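Saturday, grippers, Olside pads vs Vinberg pads

Started late, Gyula had the key. White table again, beige box with the lid as the test object. Same job for both sets: lid up, lid down, hands back to start. Two people going so we get through it before lunch.

Olside first. Firm spring, trigger gets heavy after 33 cycles or so my forearm says. Slips on the lid edge if you come in flat, fine if you tilt. Marker cube held tracking the whole run exept when I leaned right over the table.
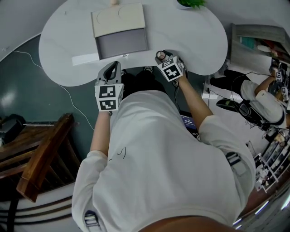
Vinberg softer, closes slower, much nicer on thin stuff. 43 tries on the lid, 5 drops, all on the left hand. Viktória got the same on hers so prob not me. Could be the left linkage, check the play before blaming the pads.

Ran the Ren controller at 300 Hz, no dropouts. Vovel one kept losing sync on wake, unplugged it, will try the other firmware in April. Colour balance on the wrist cams still off between the two units, left is greener. Gyula says leave it, I'd rather fix it at the centre of the range now then fight it later.
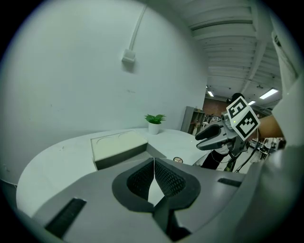

Wrist cam, mesh pads, second gripper at back right.

To do: new tape on the cable loops, order spare pads (grey housing version), recalibrate left. Ask Viktória where the small hex keys went.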